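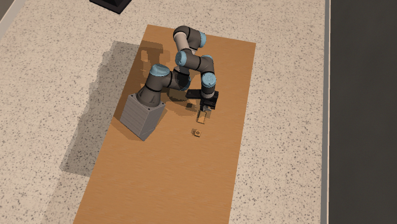
*Simulated cell, arm on pedestal, gripper at the block and frame position.*

# Utumus Pick Cell - Table Model

The Utumus table cell is a six-axis arm with a two-finger parallel gripper, supplied as a simulation package for teams that test pick and place programs before loading them on a real controller. The package contains the arm, the pedestal, the table, small lettered blocks and a flat square frame used as the place target.

## Safety and fault notice: early finger close

**Applies to:** Utumus controller build 642 with the Clasimar gripper driver
**Does not apply to:** cells running the Karagiannis driver
**Status:** workaround available, fix in test

In build 642 the gripper can report "closed on part" before the fingers reach the block. The arm then lifts and travels to the frame with nothing held. The program does not stop, and the log shows a completed cycle.

The fault was found during a soak run in August. More than 25 cycles were logged as good while the block was still at its pick position. The run was repeated with the same seed and gave the same result.

### Cause

The driver reads finger force and finger position on separate timers. If the arm is still slowing down at the end of the approach, the force value can spike for one sample. The driver takes that sample as contact and skips the position check.

The spike is larger when the wrist turns during the final 25 mm of the approach. Straight vertical approaches are less affected, but the fault has been reproduced on them as well.

### Why it is treated as a safety matter

On a simulated table an empty lift costs a cycle. On hardware the same signal releases the speed limit used near the table, and the arm can move off at full travel speed with the fingertips still low. Do not transfer programs built on 642 to a physical arm until the workaround is in place and checked.

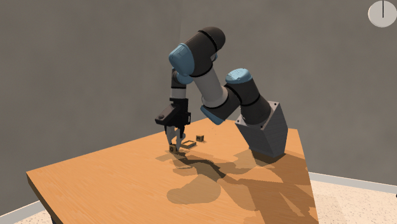

`Page last changed: August - notice text and workaround steps revised`

### Workaround

1. Open the gripper settings and set **Contact source** to "position and force". The default is "force only".
2. Add a settle wait of 6 control ticks at the end of the approach, before the close command.
3. Keep wrist rotation out of the final approach. Turn the wrist at the clearance height.
4. After the lift, read the finger gap again. If the gap is below the block width, stop the program and raise a fault.

Step 4 is required even if the first three are done. It is the only step that catches a block dropped during the lift.

### Checking the cell

Run the supplied test program `empty_pick` with no block at the pick position. The cell must stop after the lift with fault "no part". If it goes on to the frame, the settings were not saved - reload the driver and repeat.

Then run the normal pick with a block in place. The log should show contact, gap and lift in that order. A log with contact and lift but no gap line means step 4 is missing from the program.

## Compatibility

| Item | Build 642 | Next build |
|---|---|---|
| Clasimar driver | Workaround needed | Under test |
| Karagiannis driver | Not affected | Not affected |
| Zarnelus log viewer | Supported | Supported |

The Zarnelus viewer hides gap lines in its short view. Use the full view when checking for this fault.

Saved programs do not need to be rebuilt, but the contact source setting is stored per cell and has to be changed on each one.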